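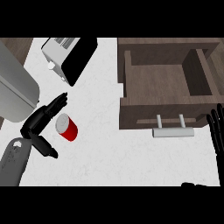 Alaritz Robotics Club
Minutes of the simulation group meeting
Monday, March 21, 2022

Chair: Xolani Nkuna
Quorum met. Minutes of the previous meeting approved with one correction: the spare workstation is in the electronics lab, not the library.

1. Kitchen task, status
The group reviewed the counter layout in the simulator. The two-handed model now loads with the can, the toaster oven and the drawer unit in a single file. The can starts on the counter between the hands. The drawer starts open for the first stage of the task. Opening it from closed is deferred until the handle contact settings are fixed.

Of 31 trial runs logged since the last meeting, 19 ended with the can inside the drawer. Most of the failures were slips during the lift. In 2 runs the thumb passed through the can, which is a collision mesh error and should not be counted against the controller. Agreed to keep those runs in the log, marked void.

2. Finger control
The chair reported that the joint limits on the left thumb were copied from the right hand without changing sign. Corrected in the shared file. Members with local copies are to replace them before running anything further.

There was discussion of whether to close all four fingers with one command or drive each joint separately. The single command is simpler and is enough for a cylinder. Separate control will be needed for the drawer handle. Decision: single command for the can, separate control on its own branch.

3. Camera view
The black bands at the top and bottom of the rendered view come from the export setting. A proposal to crop them was not adopted, as the scoring script reads the full image size. To be looked at again when the script is rewritten.

4. Dekker Cup entry
The entry form asks for one task video and a two-page write-up. Team name will be Clirkalau, as last year. The write-up is to state the number of runs, the number voided and the random seed used for each. Practice round is in May.

5. Equipment
The Trirkau workstation stops responding when two simulations run at once. One job at a time until more memory is installed. Sign-up sheet is on the lab door.

Actions
X. Nkuna: repair the can collision mesh and rerun the void trials.
Controls subgroup: open the branch for separate finger control.
Writing subgroup: first draft of the write-up to the shared folder.

Other business: none. Meeting adjourned.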